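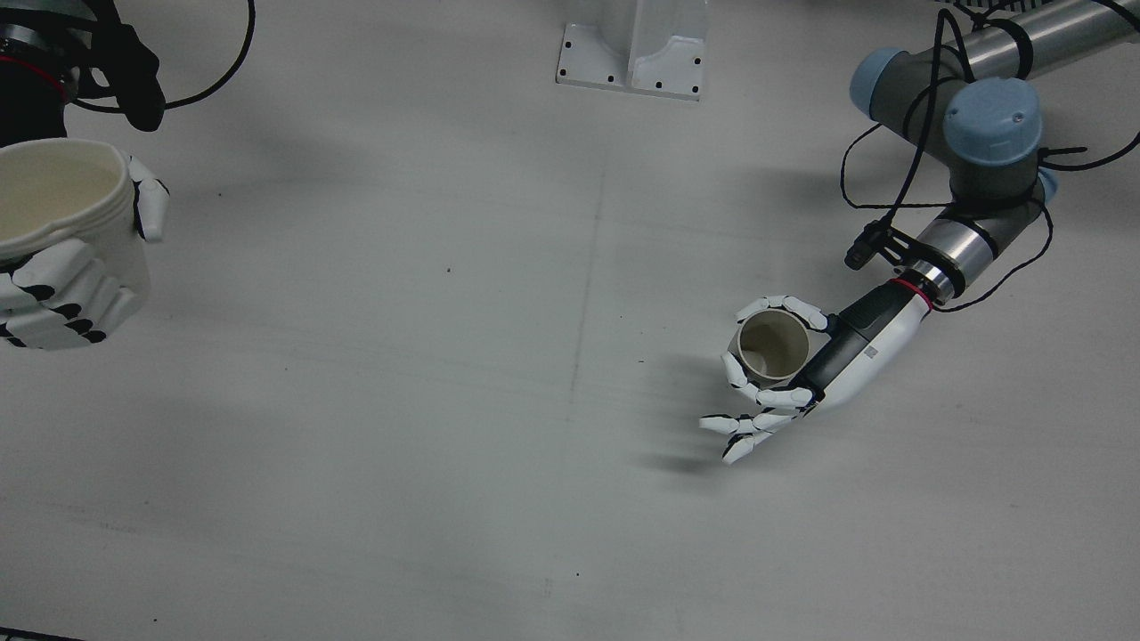

A small beige cup above a pale work surface.

Does a kitchen need a smaller cup? Beverley Treloar thinks so, and she has put her savings into selling one. I went to see her at Vernex, her shop and workroom, on January 27, 2022, with a fair amount of doubt and a cold I had been carrying all month.

The cup is called the Sillance. It is a plain cylinder in beige, and it costs more than I have ever paid for a full-size mug. I asked her what the money buys.

"Mostly it buys you the wall," she said. "Most small cups are just big cups shrunk down. The wall stays thick and you lose half the room inside."

I had brought a cheap cup from my own cabinet to test that. She filled the Sillance with water and poured it into mine. It came close to the brim. She looked pleased, though I would point out that we had only my worst cup to compare it with.

The color was her decision. The first batch came in white from a maker called Farouk, and she sent it back. "White on a white counter, you knock it over," she said. "People kept putting it down and losing it." Beige on pale gray doesn't strike me as a huge improvement, and I told her so. She said I should try it in the evening with one lamp on. I have since tried it. I could find the cup, but I could also find the white one.

We got on better when we talked about counters. Treloar keeps hers bare, and her argument is that a small cup makes it easier to do that, as people will wash a small cup and put it away but will let mugs pile up by the sink. Had she measured this? "No. I raised two kids. That's my study."

The inside is coated with a finish sold as Trasex, which is supposed to resist tea stains. She has used the same cup every day for 10 months and showed me the bottom. There was a faint brown ring in it. "That's the coffee," she said. "They only say tea."

I asked whether she would buy one if she saw it in somebody else's shop. She took a while over that. "I'd pick it up," she said. "I'd turn it over and look at the price, and I'd put it back. Then I'd come in again when it was on sale."

She sells them in sets of three. I asked for a single one and she wouldn't break a set, so I left without. When I asked why three, she said that was how many fit in the box, and the box had already been printed.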